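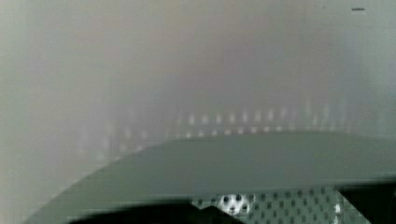
Wrist camera, close work at the perforated metal panel. Gripper finger at lower left.

Stelier two-finger electric gripper kit: review
Struan Buchanan, 1 Aug 2024

Verdict: good mechanics, poor behavior after a protective stop. Do not use with a heavy or sharp-edged part until the restart setting described below has been changed.

We bought the Stelier kit in February for the small-parts cell at Wisley. The cell lifts perforated sheet metal panels out of a rack and sets them into a fixture. The kit consists of the gripper, two sets of fingers, a wrist camera with bracket, one cable and a plug-in for the arm controller. Our arm runs on a Munder controller, which is on the supported list. Kourkoulas supplied the kit and handled the warranty claim.

Installation

Mounting took one morning. The adapter plate fits without shims and the dowel is a proper press fit. The single cable carries power and data for both gripper and camera, and the strain relief at the wrist is better than on the unit it replaced. The camera bracket has one slot too few: with the longer fingers fitted, the fingertips sit at the very bottom of the view. I would have liked another notch of tilt.

The plug-in installed on the second try. The first try failed with a version message that the manual does not list.

Normal running

Grip force is adjustable up to 400 N, and we run well below that. The panels are thin and the hole edges deform if the pads bite too hard. Repeatability is fine for this work. The finger pads wear evenly and can be changed with one screw each. Noise is low. Force readback in the plug-in is steady enough to use as a part-present check, and that check is how the fault was found.

The fault

At cycle 1043 the arm made a protective stop while carrying a panel over the fixture. The cause was ordinary, a cable tie catching on the guard. The operator cleared it, reset the controller and pressed resume. The gripper then opened and the panel dropped onto the fixture. No one was inside the guard. The panel was bent at one corner and a locating pin had to be replaced.

The log shows the order of events. On reset, the Munder controller cuts and restores tool power. The gripper holds mechanically while it is unpowered, as the manual says it should. When power returns, the gripper homes itself, and homing begins with a full open stroke. It does this with or without a part in the jaws. The force check that would have detected the part does not start until homing is complete.

I repeated the sequence with a foam block in the fingers and the arm parked low. The block was released in 15 of 19 resets. In the other four, the plug-in connected before homing started and the gripper kept its last position. The result therefore depends on startup timing, and a single test after installation can easily pass.

The manual has a section on power loss. It states that the part is retained, which is correct. It does not mention power return. The homing stroke is described in a separate chapter on commissioning, with no warning attached.

Response from the supplier

Kourkoulas answered the same day and swapped the gripper under warranty. The replacement behaved identically, so the original was not defective. They then passed the log to Stelier, who confirmed that homing on power-up is the default and pointed us to a parameter called Home on Request. It is on the second page of the advanced tab and is off when shipped.

With the parameter on, the gripper stays where it is after power returns and reports an unhomed state. The program must then call the homing routine itself. I put that call after a prompt asking the operator to confirm that the jaws are empty. I repeated the foam block test with this setting and had no releases.

One side effect: while unhomed, the gripper reports a position of zero - the same value as fully closed on nothing. Any program that uses position to decide whether a part is present will get the wrong answer. Read the state flag first.

Other complaints

The status light is on the cable side and cannot be seen from our operator station. The plug-in writes its log in a local time that does not follow the controller clock, so lining up the two logs for the fault report had to be done by hand. The supplied screws for the camera bracket are soft, and one head stripped on the second removal.

Who it suits

For light parts that can fall without harm, the kit is easy to fit and pleasant to run. For sheet metal, glass or anything carried over a person's hands, the default setting is unacceptable and the restart behavior belongs in your own risk assessment. Test it repeatedly, with a soft part, before the first production run and again after every plug-in update. Our last update set Home on Request back to off.

We have kept the kit. The parameter is now checked at program start, and the cell will not run if it reads off.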